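Cimeo table-things notes

Read me first

G'day, and thanks for opening the boring file before the fun ones. Cimeo is my little collection of pictures and notes about small things on a table: bowls, woven bits, odd blocks and beads, the sort of stuff that ends up on a cloth after lunch and has to be put somewhere. I started it in August because I wanted a set that looked like the clutter at my place, and everything I could find had one mug on a white background.

This release has 1,522 pictures in 6 folders. The last tidy-up was on 3 January 2022, when I renamed half the folders and regretted it by dinner time. If you grabbed an older copy, please bin it and start again, the notes file won't line up otherwise.

What's in the folders

bowls – anything round and deep enough to hold cereal
woven – mats, baskets, coasters, whatever has a weave to it
littlies – blocks, beads and other things you'd find under the couch
mixed – two or more of the above close together
cloth – mostly tablecloth, not much else
leftovers – things I couldn't place and didn't want to chuck out

Each folder has its own notes.txt, one line per picture. The line goes file name, then the things in it, then colours, then anything I felt like adding. I know a proper table would be neater. I like being able to read it in a plain text editor with a cup of tea in the other hand, so plain text it stays.

About the cloth

Most of the pictures share a bright green tablecloth. I love that cloth. It makes pale crockery stand out beautifully, and it's cheerful to look at when you've got a long afternoon of labelling ahead of you! It's less kind to green objects, so if you're sorting by colour you'll want to look over anything I've marked green on green. I've put a question mark after the colour on the worst of them.

Please write "cloth" in the notes for the fabric and keep "mat" for things that sit on top of it. I mixed these up for the first 500 pictures and it took me a whole weekend to fix.

Bowls

Bowls are my favourite folder and probably the most useful one. I was after variety in the outsides as much as the shapes, because the outside is what you mostly see once a bowl is on the table. A plain smooth bowl and a ridged one catch the light quite differently. The pale ones are the hardest to name a colour for. I've gone with "off-white" wherever there was a tinge of something else in there, and the tinge goes in brackets after it, so a typical line reads: bowl, off-white (blue-grey), ridged outside, green cloth.
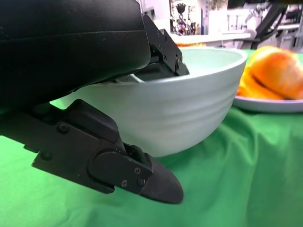

Labelling rules I try to stick to

1. Name the thing in everyday words. "Bowl" is fine, "vessel" is not.
2. Colour comes next, one word if you can manage it, two if you can't.
3. Add the surface if you can see it – ridged, smooth, woven, speckled.
4. If you can't tell what it is, write both guesses with a slash between them. I'd much rather read "mat/basket" than a confident wrong answer.
5. If only a sliver of something is showing, give the colours and leave the name off.
6. Don't guess what's inside a bowl if you can't see inside the bowl.

Rule four gets the most use by a mile. Seen close up, a bowl can pass for a lampshade and a flat basket can pass for a mat, and I've argued with myself over both. Nobody loses marks for a slash.

Littlies

I nearly left this folder out. Tiny things are a pain to label, they hide behind bigger things and they're often next to something much brighter that steals your attention. Then I had a go at sorting a set without them and it felt like a showroom, no good to anyone who lives with actual clutter. So in they went, and I'm glad.

Beads get their own word and their own colour, even when they're minuscule. Blocks are anything with a block-like shape, and I don't fuss over whether it came from a toy set or fell off something. If a block looks like two colours, put the main one first and the other in brackets. 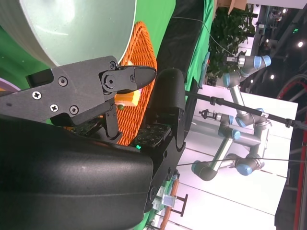 The other thing with littlies is what they're near. A yellow block with an orange weave behind it is a different job from a yellow block alone on green, so I add the neighbours after a semicolon. You don't have to list every last one. Pick the ones that would confuse you if you were squinting at it on your phone, and leave the rest to the next person.

Weaves

I use "woven" for everything in this family. I had separate words for wicker, cane, rattan and seagrass in an early draft and I was wrong about which was which so often that I scrapped the lot. Colour and outline are enough: "woven, orange, round". If you know your basketry and want to send me better words, I'd be rapt.

Splits

I don't supply any. An older set of mine, Indari, came with splits and people kept telling me they wanted different ones, so make your own. Do keep pictures with the same tablecloth layout together, though. Plenty of them were taken close together and they look it, and you'll fool yourself if you scatter them.

Known problems

The leftovers folder has 8 pictures with no notes at all. I'll get to them.

Grey is spelt "gray" in a few of the woven notes, so search for both.

Some bowls are labelled "deep" and some aren't, and there's no logic to it whatsoever. I added that word partway through and never went back.

A handful of pictures are sideways. I've left them as they are and written "turned" at the end of the line.

Using it

Go for your life. Use it for sorting practice, teaching, a colour-naming game with the kids, whatever you like. If you put it in something public, a mention of Cimeo would be lovely. Mamo and Saker are separate collections with their own readme files (cutlery and tea towels, in that order), and they use slightly different colour words, so don't pour all three into one folder without checking the notes first.

Sending fixes

Send me the file name, the old line and the new line, in a plain text file. No spreadsheets please, my computer turns them into soup. I go through fixes in batches, so it might be a few weeks before yours turns up in a release.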